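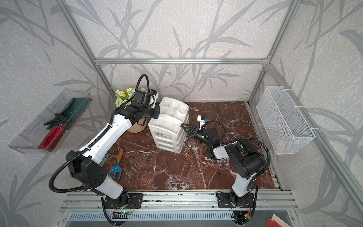
Drawer unit and flowers on the marble, grass paper on all three walls.

December, bench notes, started 9 in the morning

Gestitz layout, second go. The plan as written says storage in the middle, decoration behind, cleaning things off the surface and on the wall. I was doubtful about the first one and I'm still doubtful.

Wallpaper first. Gestitz call it "calming". It's pale grey with big grey leaves and grass stalks running across every panel, and against it anything pale loses its outline when I squint from the door. The white drawer unit isn't too bad, it has the brown of the marble under it. The wire basket is much worse. I'd like to see a plain panel before anyone tells me the pattern makes no difference. Vekix have quoted 80 for a replacement set and I don't believe that includes the side walls. Asked. No answer yet.

The marble. Dark reddish brown with white veins. Looks expensive, hides crumbs and dust, so "still clean at the end of the week" in the last notes means very little. Wipe with a white cloth and look at the cloth. That should have been the method from the start.

Flowers. The Mundcombe people wanted something living and we got artificial, which I was in favour of on grounds of watering. My objection now is size. The arrangement has a pale green pom-pom flower, small white daisies, and a lot of leaf coming over the rim.

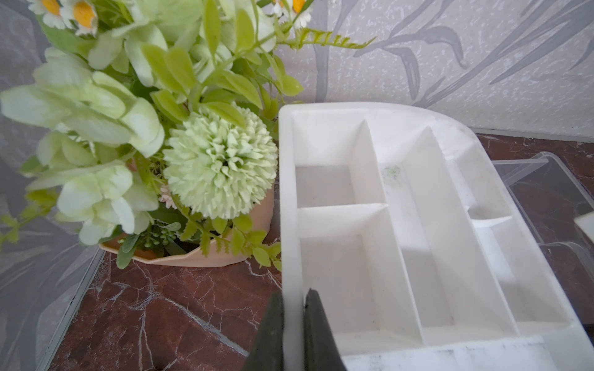 The fern-like bit sticking out sideways is the part I'd trim. It takes up air that belongs to whatever stands next door, and I keep expecting to catch it with a sleeve. Somebody has pencilled "adds softness" in the margin of the plan. It may. It will also collect dust, and artificial petals are a misery to clean: I tried a dry paintbrush on the spare bunch and most of the dust simply moved further in.

The tray part on top of the organiser I've less against. Partitions are thin, compartments are small, and small is what we wanted for clips. The Loureiro sheet says it will hold 400 clips. Loose, poured in, and never needed again, perhaps. I'd put down a quarter of that if a person has to get fingers in afterwards.
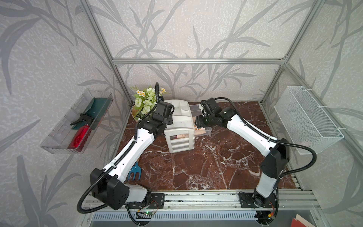 Clear drawer pulled out to the right, tan box in it. Spray bottle in its wall tray on the left, mesh basket on the right.

Things I'd hold against this arrangement:

Drawers. Four in the white unit and the lower ones are partly open, with brownish bits showing through the gaps. No label on my list for whatever that is. The casing looks scuffed too, and it came to us as "nearly new". Check against the Loureiro delivery sheet.

Clear drawer. Good for seeing what's inside, bad for reach, as it needs free space on the right all the time it's out. The plan gives it none.

Spray bottle and green cloth. Wall tray is the one idea here I'd keep. Clear sides, so you can see both without hunting. I still want the cloth in front of the bottle, where a hand gets to it first.

Basket. Cable ties are fine for a trial. I wouldn't trust them with weight. Try roughly 5 kilos of magazines for an afternoon, then look at the ties again. Also nobody has written down what the basket is for.

To do: trim the fern, chase Vekix about the side walls, white cloth test on the marble, find out about the brown bits. Leave the wallpaper until the quote is sorted.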